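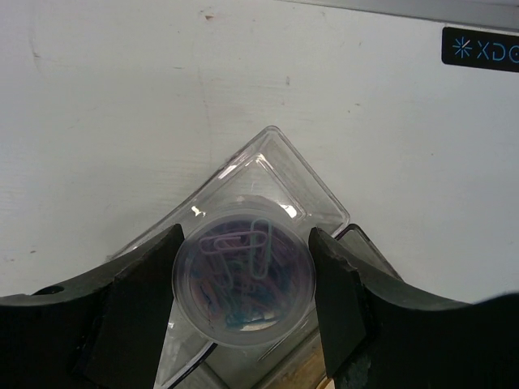 4. Grasping transparent objects among clutter

4.1 Why transparent objects are kept in the task set

Most tabletop policies we tried before this work did well on opaque items and poorly on clear plastic. The usual answer is to leave clear plastic out, or to cover it with tape or paint before recording. We did neither. A desk or a workbench has clear containers, clear trays and clear tape on it, and a policy that can't handle them has limited use.

The difficulty has two parts. The first is finding the edge. A clear wall shows whatever lies behind it, so the outline in the image is made up of thin highlights that move when the camera moves. The second is depth. Stereo and time-of-flight sensors often return the distance to the table instead of the distance to the wall of the object. For this reason the Stenari policy takes color images only, along with joint positions and gripper opening, and has no depth input at any stage.

We split the tasks into two groups. In the container group, the gripper takes hold of a small container and moves it relative to a larger tray. In the stationery group, the gripper has to deal with a tape roll and several markers that may touch or overlap. The groups share one set of network weights. The task is given to the network as a short text instruction, for example "pick up the tape" or "move the container to the tray."

4.2 Workspace and views

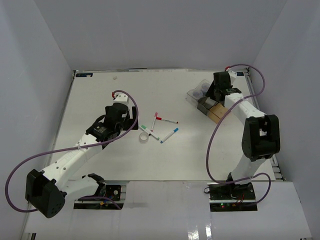

Figure 6. Fixed view of the two-arm workspace used in the stationery tasks.

The policy receives images from one fixed camera and from a camera on each wrist, all resized to the same resolution before encoding. The fixed view is there mainly to tell the arms where the cluster of objects is and whether the other arm is in the way. It is less useful for the last part of the approach. In Figure 6 the markers can be told apart by the colors of their caps, and the clear tape roll next to them takes up a small part of the image. The arms themselves also hide objects in this view, as with the clear container and the small cardboard box near the right gripper. When we trained on the fixed view alone, the arm reached the right part of the table on most trials but closed beside the wall of the tape instead of on it.

The wrist views fill that gap. They are close to the object when it matters, and the fingers are always in sight, so the network can learn the position of the wall relative to the fingertips and does not need to work out where the wall is in table coordinates. We did not calibrate the wrist cameras to the arms. Small shifts in the mounts between sessions were left in the data, and the final policy was not sensitive to them.

4.3 Demonstrations

Demonstrations were recorded by teleoperation. Operators were asked to slow down over the last stretch before contact and to pause briefly with the fingers open on both sides of the surface to be grasped. We call this the straddle pause. It costs a little time per episode, and it gives the network more frames in which the fingers and the wall are seen together. Episodes in which the operator missed and tried again were kept, provided the second try was made without moving the object by hand.

Between episodes the objects were laid out again by a person following no fixed pattern. Operators were told to leave markers touching or crossing when they happened to land that way. The last recording session used in this paper was held on 08/08/2021, and the object set was not changed after that. Episodes recorded at our second site, Plerkbridge, use the same task instructions but were held out for testing and are not part of the training set. 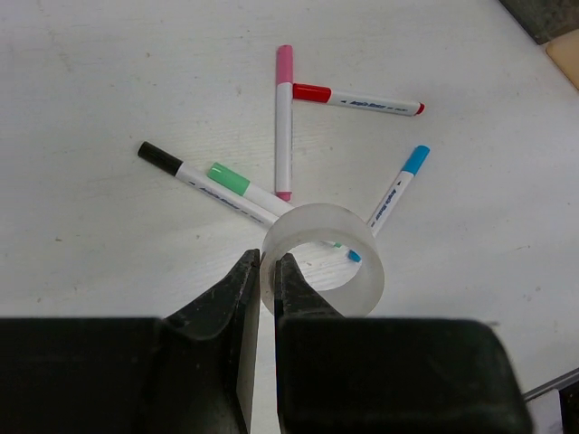

The grasp point was left to the operator. For the tape roll, two choices were common: closing on the near wall with one finger inside the opening, or closing on the outside of the whole roll. We expected the mix to be a problem, and it was at first. A network trained to predict the average action settled between the two and touched the top rim with one finger. Predicting a short sequence of actions at a time, with a latent variable for style, removed most of this. The trained policy now chooses the near wall in nearly every trial, even though both choices are present in the data.

4.4 Results

On the stationery tasks with the Banetcombe layout, the full policy succeeded in 83 percent of trials. A trial counted as a success if the requested object was lifted clear of the table and held until the arm stopped. Markers that were dragged a short way by the gripper did not count against the trial, but lifting a marker together with the tape did.

The failures fall into two kinds. In the more common one, the fingers close on the wall of the tape and also catch the barrel of a marker that runs under it. The policy seems to treat the barrel as background when it is seen through the tape. In the other, the gripper stops short and closes on nothing, usually when a bright reflection on the table lies close to the rim. Adding random bright streaks to the training images reduced the second kind and had no clear effect on the first.

For the container group we compared our policy with the Carhuamaca baseline, which segments the object first and then plans a grasp on the mask. The baseline did well when the contents of the container were colorful, as the contents gave it something to segment. With empty containers its masks broke up, and the planned grasps were often off to one side. Our policy also did worse on empty containers, but the drop was smaller. We did not test containers filled with liquid.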